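**Removing pet hair from black fabric bags**

**jirbridge_jan** wrote:
I've got a black fabric bag that I use for work and the cat sleeps on it. Hair everywhere. I've tried a damp cloth and it just moves the hair about. Washing isn't an option as the base has a stiffener sewn in. What do people use?

**moth42** wrote:
Sticky roller. Go over it once, tear off the sheet, go again. A bag that size will use 2 or 3 sheets.

**Paiva** wrote:
Rollers work on flat fabric. They're poor on folds and seams, which is where most of the hair ends up. I use a rubber glove, slightly damp, and wipe in one direction only. It balls up and you pick it off.

**moth42** wrote:
You have to pull the fabric tight first. If it's bunched up the roller only touches the high spots.

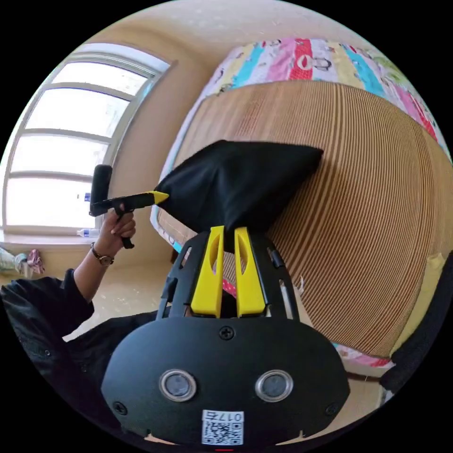
Black bag and lint roller.

**Paiva** wrote:
Fair enough, but you need one hand for the bag and one for the roller, and the other side goes slack. The glove doesn't care if it's creased.

**westia_lou** wrote:
I wouldn't use a damp glove on anything with a waterproof coating inside. I did that to an old shoulder bag most days from October onwards and the lining started to peel. Might have been its age, but I stopped.

**Paiva** wrote:
Damp, I said, not dripping. Mine has been fine for years.

**jirbridge_jan** wrote:
No coating on mine as far as I know. The label has worn off.

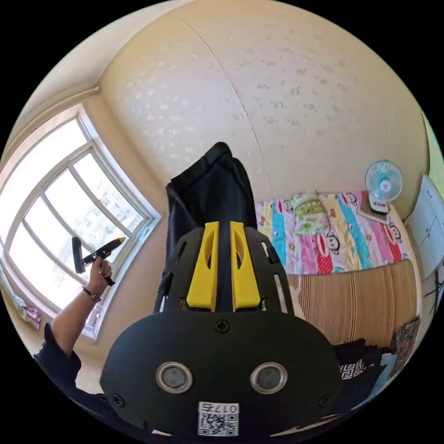
I did try the glove last night on the front pocket. It got the long hairs but left the short white ones that are stuck right into the weave. Is there anything for those?

**wollier11** wrote:
Clothes brush with short stiff bristles, against the weave, then the roller to finish. Don't use a wire one, it'll fluff the surface. Vacuum with the small nozzle also helps if you do it before anything else.

**moth42** wrote:
Agree on the vacuum. Disagree on the brush, it made mine go shiny on the corners.

**westia_lou** wrote:
Or hang the bag on a hook. The cat can't sleep on it there.

**jirbridge_jan** wrote:
The hook is by the radiator and she climbs. I'll try the vacuum and then the roller at the weekend and report back.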